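Work and Automation — Unit 2 handout
Session: returns and repacking at Kevstead
8 Mar 2024

Read before the seminar. Bring the Urholm sheet from last time as well, we will need both.

Background, quickly. Kevstead is a drinks warehouse, mixed pallets in, small shop orders out. 137 people on the books, most of them on the floor. The part we care about is the repack bench: bottles come back from split cases, somebody checks them, stands them up, puts them in a new case. Dull work, hard on the wrists. Also one of the few jobs on site where you can sit down and talk while you do it. Keep that in mind, it comes up again.

The arm was put in by Jendis. Two arms to start with, one bench each. The Yakubu report (in the reading pack, skip the annex) covers the first months and is fair to both sides I think.

What the arm does: picks up a bottle, turns it, puts it in the case. What it doesn't do: decide whether a dented label matters, open a taped case, wipe anything down. So the job got split. Before, one person did all of it start to finish. Now a person does the odd bits and the arm does the lifting.

Camera sits at the wrist, so the view is from just behind the fingers. Look at how much of the bottle is missing from it when the fingers are this close — no cap, and one finger over part of the label. A packer holding the same bottle would just turn it round.

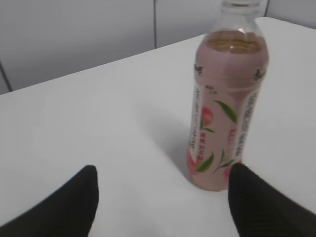 Fig. 1. Wrist camera view, peach drink bottle on white table, gripper open.

Points to take from the figure. Printed fruit and leaves on the label, small lettering down both sides too blurred to read at this distance. If the check depends on reading small print, somebody still has to read it. That somebody is now called an "exceptions operator". Same grade, same pay, different title. Yakubu says people noticed this straight away.

What changed for the staff (short version, fuller one in the report):

Pace. The person used to set it. Now the bench does, more or less, and waiting for the arm is counted as idle time on the shift sheet. Big source of complaints.

Skill. Mixed. Some learned to restart the arm and adjust the grip, and liked it. But that training was only offered to day shift untill April, so nights had to ring for help.

Body. Fewer sore wrists reported. More stiff necks, from watching a screen set too low. Cheap to fix, took ages.

Company. The benches were moved apart to make room for the guarding. No more chatting across. Hardly mentioned in the managers' interviews, mentioned in nearly all of the packers' ones.

Compare Urholm: same kind of arm, but there the packers were asked where the benches should go before anything was bolted down. They kept them facing. Output no worse. Careful with this one though, Urholm is a much smaller site and the product is lighter.

Terms you should be able to use: task splitting, residual work, machine pacing, deskilling (and why some writers dont like the word).

For the seminar, in pairs. Take the old repack job and write out every step, including the ones that are only looking or deciding. Mark who does each step now. Then pick 2 steps you would give back to the person, and say what it would cost. One side of paper, no more.

Reading: Yakubu report, sections on pacing and on training. The Jendis installation notes are optional, rather technical, but the page on bench layout is worth a look.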